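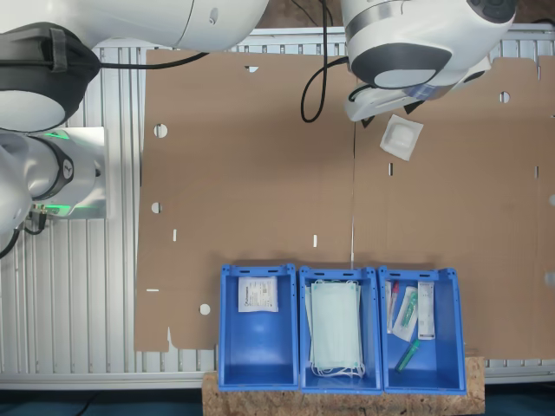 Two arms, one sheet of cardboard and the three blue bins at the Ititwood cell.

I'd barely put my bag down when Bjarke Bach handed me a rag. "You can talk and wipe," he said, so I did both!

Bach looks after the packing cell at Ititwood, where two white arms sort medical supplies (masks, tubes, small sealed pouches) into bins. I wanted to know what looking after it means on an ordinary morning.

"Mostly cables," he told me. "I run each arm through its full reach at slow speed and watch the loop. If it snags, I move the strap and go again." He does that 2 times before he lets the cell up to 100 percent, and he won't be hurried.

Then there's the cardboard. It's a flattened box blank, holes and slots and all, laid right over the aluminum profiles. I figured somebody would have ordered a proper mat by now, but Bach likes it. "Small stuff used to drop in the grooves. Kutby quoted us for a rubber top and I said, let me try a box first." He swaps the sheet every 27 days and checks the gripper height afterward, because a new one never lies quite like the old one.

And the bins? They sit on a plank of chipboard along the front edge. "Shift that plank and I have to teach all three drops over," he said. Last August it took him nine hours, with Markora on the phone for most of it.

I asked what he'd change first. "The fingers," he said, already reaching for his hex keys. "They're getting smooth. Pass me that rag."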